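3 July 2020

Ratings ingest, continued from the June entries. Working on the overnight loader and the renewal model for the Tralgate schedule.

Loader first. The Nitetti feed changed its column order again between the June files and this week's. Same header names, but the delayed-viewing column now sits before the live one. The old loader read by position, so live and live-plus-delayed were swapped for every series in the new files. Symptom was easy to spot once plotted: the season finale of the Tralgate talent show had fewer viewers after a week of delayed viewing than it did on the night, which cannot happen. Switched the loader to read by header name and added a check that rejects any row where the delayed total is below the live one. Reran all the affected files. Totals now match the printed summary sheets to the last digit.

The check also caught two rows that had nothing to do with the column order. Both are specials that ran past midnight and were split across dates in the feed. The live figure is on one date and the delayed figure on the next. Joined them by hand for now. A proper fix means keying on the program ID and start time instead of the air date. Not done.

Model. Current version takes the season average in the demo, the change from the previous season, time slot, and whether the network owns the show. Output is a renewal probability. Trained on 900 completed seasons of scripted and unscripted series, with 300 held back. On the held-back set it does well at the extremes and badly in the middle, same as the June version. The middle is where anyone would want an answer, so the overall accuracy number is not worth quoting to the site.

Split the errors by type of show. Scripted dramas are fine. Singing and dancing competitions are the worst group, and the misses nearly all go one way: the model predicts cancellation and the show comes back. Looking at the inputs, the reason is the year-over-year drop. Competition series lose viewers steadily every season, and the model reads a steady loss the same way it reads a collapse. A drama down that far is normally finished. A competition show down that far is often still the best performer in its slot.

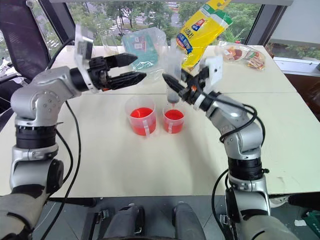
Tried replacing the raw drop with the drop relative to the network average for the same season. Better. The whole network falls each year, so most of the loss in the competition shows turns out to be the general decline. The worst misses moved from confident cancellation to near even. Dramas barely changed. Keeping it.

Also tried adding the number of hours per week. Shows that air twice a week get counted as one series with a blended average, and the second night always pulls it down. Separating the nights made the training set uneven and the result was noisier. Dropped it. If somebody wants to try again, use the main night only and ignore the results show.

Mazandarani is a problem of its own. It moved networks between seasons 2 and 3, so the relative drop compares against two different averages. The code divides by the new network's figure in both years and produces a large false gain. Marked it as a first season under the new owner and left the previous-season field blank. Same treatment should apply to any revival. Need a flag column for this in the series table; at present it is a hand-kept list in the config file.

Wevden: no delayed figures at all for the last four episodes. The feed has zeros where it should have blanks, and the loader took the zeros as real. They fail the new check, so they are out of the averages until a corrected file arrives. The status page should show the season average as incomplete. Right now it shows the average of the episodes that passed, with no note, and that is misleading. Left the page unpublished.

Production delays this spring are not in the model. Several seasons ended short and the averages are over fewer episodes, with finales missing. Finales usually run high, so short seasons look slightly weaker than they were. Considered capping every season at the same episode count for comparison. Have not run it.

To do:
Key split specials on program ID and start time.
Flag column for network moves and revivals.
Treat zero delayed figures as missing at load.
Incomplete note on the status page, then publish Wevden.
Run the capped-episode comparison on the held-back set, competition shows first.
Ask Nitetti whether the column order is now fixed or will move again.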